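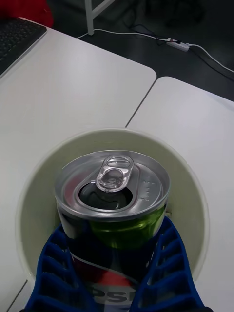 How to Find Out Whether a Robot Can Clear Your Cans Yet

People write to me all the time asking when a machine will finally tidy up after them, and my answer is always the same: pick one small chore and try it out properly! Putting drink cans into a cup is a lovely place to start. It sounds like nothing, but a can is shiny, smooth and easy to tip over, and a cup doesn't leave much room for fingers.

Step 1. Clear a flat, plain tabletop and stand a tall paper cup on it, open end up. Paper is a good choice because it shows you right away if the arm is being clumsy.

Step 2. Set one can upright within reach of an arm, with plenty of space on every side. Save the crowded arrangements for later (I know, I always want to skip ahead too).

Step 3. Open the fingers wide, bring them in low, and close them slowly on opposite sides of the can. Soft, ribbed fingers are forgiving, but they can still squash an empty.
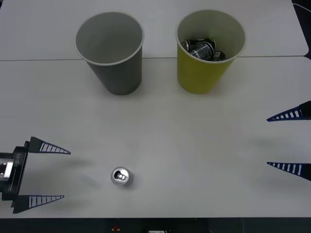 One silver can still on the table, three dark ones in the yellow-green cup.

Step 4. Lift straight up, move over the cup, lower, and let go. As the cup fills, the cans land every which way, and that's fine for recycling.

Step 5. Write down every try, even the embarrassing ones. My Norkero notebook has 205 tries in it so far, and 31 of those ended with a can rolling away across the table.

So can it do the chore? On a tidy table, mostly yes, if you're patient. For a sticky kitchen counter after a birthday party, I'd still keep your own two hands handy.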